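Robotics & Automation / Field Methods
Library > Working Papers > Mobile Manipulation > Section 4

4. Setting up and looking after the laundry cell

4.1 Layout

The laundry cell at Letby is the smallest of our test areas and the one we learned the most from. It holds two front-loading machines side by side, a stack of slotted baskets, and enough open floor for one mobile arm to turn around. We kept ordinary household machines on purpose. A machine with a powered door and a network port would have made the work much easier, but the question we cared about was how a general-purpose arm copes with a latch, a hinge and a pile of cloth that never looks the same twice.

The robot carries a single arm with a multi-fingered gripper and a camera at head height. Planning and grasp selection run on the Andullow software stack, which we used without changes apart from the grasp scorer described in Section 3. Before any run, the base is driven to a fixed starting pose in front of the left machine. In the first version of the cell that pose was judged by eye, and the results were all over the place! A base turned slightly too far to the right could still see the whole drum, yet the wrist ran out of travel on the way in, and the planner would spend a long time hunting for a path that did not exist. We now check the pose against a short calibration routine called Jelport, which compares the position of the door ring in the head camera with a stored reference and refuses to start if the two differ by more than 2 degrees.

4.2 The door as an obstacle

Opening the door is treated as a separate task and is covered in Section 5. For the unloading runs reported here, the door is opened by hand and left at its full swing. It then becomes a large curved obstacle to the right of the work area, and a difficult one, as the tinted glass gives poor depth readings and the reflections in it move whenever the head moves. Our first collision model was built straight from the depth data and had holes in it big enough for the forearm to pass through. We replaced it with a simple solid shape attached to the known hinge position, a little larger than the real door on every side. The planner has been much better behaved ever since, and we would recommend this to anyone working near glass – it took one afternoon and saved us weeks.

The approach itself starts low. The hand is brought up from beneath the door ring with the fingers already spread, so that the camera keeps a clear view into the drum for as long as possible (Figure 6). Coming in from above hides the cloth behind the wrist just when the grasp has to be chosen.

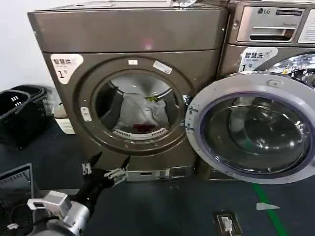

Figure 6. Low approach to the left machine, fingers open below the door ring. The load is mostly white or light gray cloth, with a dark red garment beneath it.

Ferhat Tuncer, replying to an early draft of this section, wrote that he would put the low approach down to luck with the load and that a nearly empty drum would favor the opposite choice, with the hand entering high and sweeping down along the back wall. It is a fair point, and we enjoyed testing it. With one or two small items left, the high entry did reach the back of the drum more easily, but it also brought the wrist bracket close to the upper part of the ring. We settled on a switch: low approach while the cloth covers the center of the opening, high approach after that. The switch is a single threshold on the segmented cloth area and has needed no tuning from one load to the next.

4.3 Daily checks

The cell logged 3,847 grasp attempts over the whole study, and most of the stops had nothing to do with grasping. Fine lint works its way into the finger joints and slowly stiffens them. The motor current creeps up long before the fingers visibly slow down, so we read it each morning with the hand empty and opening and closing in free air. If the value is more than 7 percent above the reference, the fingers are brushed out and the test is repeated. The joints are never oiled in the cell, because oil holds lint and marks the cloth.

The wrist bracket is the other part that needs regular attention. Its screws loosened twice in the first month, each time showing up as a slow drift between where the camera believed the fingertips were and where they touched. Thread locker fixed the loosening, and a quick fingertip touch test on the door ring now catches any drift that remains. We ring the operator's attention with a plain warning on the laptop and leave the decision to stop with that person.

Floor cables deserve a mention too. The outlet is set into the floor in front of the machines, and the base must not cross the cable while turning. We added a no-drive zone to the map, drawn by hand and checked after every change to the layout.

4.4 A repair in the middle of the study

In September the thumb joint of the gripper began to skip under load. The Schumacher hand comes apart from the palm side, and swapping the joint was quick, but the new part sat very slightly deeper than the old one. That small difference was enough to make the thumb land on the cloth late and push it away from the other fingers. We reran the full hand calibration and then repeated 81 grasps from the week before the fault, using the same items packed in the same order. The outcomes matched closely enough that we pooled the data from before and after the repair, and all results in Section 6 use the pooled set. The repeated grasps themselves are left out of the totals there.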